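## 4. First use of the Pirketti sourdough crock

Read this section before you put any flour in the crock. The first starter needs nine days, and most problems we hear about come from the first two.

### 4.1 What you need

- The crock, the inner lid and the outer lid
- The rubber ring (packed in the small paper bag)
- A kitchen scale that can show single grams
- Whole wheat or rye flour, not bleached
- Drinking water at room temperature
- A wooden or silicone spoon

**Note:** Do not measure the flour by cups. A cup of rye and a cup of wheat do not weigh the same, and the starter will be too thick or too thin.

### 4.2 Cleaning before first use

1. Take off both lids and remove the rubber ring.
2. Wash the crock by hand with warm water and a little dish soap.
3. Rinse it two times. Soap which stays in the glaze can slow down the starter.
4. Let all parts dry in the air, with the opening down, for one night.
5. Put the ring back on the inner lid. The flat side of the ring looks up.

**Caution:** Do not pour boiling water into a cold crock. The clay can crack, and such a crack is often too thin to see at first.

### 4.3 Mixing the first starter

1. Put the empty crock on the scale and press the zero button.
2. Add 200 g of flour.
3. Add 200 g of water. Pour it slowly along the wall.
4. Stir until there is no dry flour on the bottom. Small lumps may stay.
5. Clean the inside wall above the mixture with a damp cloth. Flour left there will dry and can get mold.
6. Close the inner lid only. The outer lid stays off until day three.

Write down the hour when you finished. You will feed the starter at the same hour in the next days, so choose an hour when you are usually at home.

### 4.4 Choosing the place

The crock likes a quiet corner with even warmth. The top of a refrigerator is good in most homes. A window sill is not good – the sun heats one side only, and at night the same place becomes cold. Keep the crock away from the stove also when the stove is used only seldom. 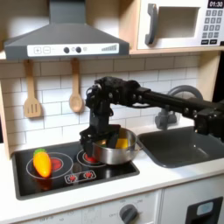
*Text: Éabha Ó Ceallaigh | Checked by Mervyn Goodall | Revised 03/05/2019*

If your kitchen is cool, wrap a dry towel two times around the crock and leave the lid free. Do not use a heating pad. If your kitchen is very warm, give the starter its food a few hours earlier and use slightly cooler water.

### 4.5 Daily feeding

Start with the feeding on day two.

1. Open the lid and stir the starter down.
2. Take out half of it. You can keep this part in a jar in the refrigerator and use it for pancakes.
3. Add half of the first amount of flour and the same weight of water.
4. Stir, clean the wall and close the lid.
5. From day three, put the outer lid on too. Do not press it down, as the gas must be able to go out.

On day two or three the starter may rise fast and then stop completely. This is normal, also when it smells a little like old cheese. Continue with the feeding and do not add sugar or yeast.

**Note:** A gray liquid on top means that the starter is hungry. Pour the liquid away or stir it in, then feed as usual.

**Caution:** Pink or orange spots, or mold with hair, mean that the starter is lost. Throw away everything, wash the crock as in 4.2 and begin again with a new bag of flour.

### 4.6 When is it ready?

The starter is ready when it becomes double in height between two feedings, three days in a row. To check the height, put the wooden spoon straight down to the bottom and look at the mark on the handle, then measure again after some hours. It should smell sour and fresh, a bit like yogurt.

With rye flour it can be ready before day nine. With wheat flour some starters need around 17 days, mostly in winter.

### 4.7 If you will not bake soon

1. Feed the starter and wait one hour.
2. Move it to a clean glass jar and put this in the refrigerator. The crock itself should not go in there.
3. Feed it once a week.
4. Take it out one day before baking and feed it two times.

For replacement rings, see section 9. The ring from the older Nuren crock has another width and does not close well on this lid.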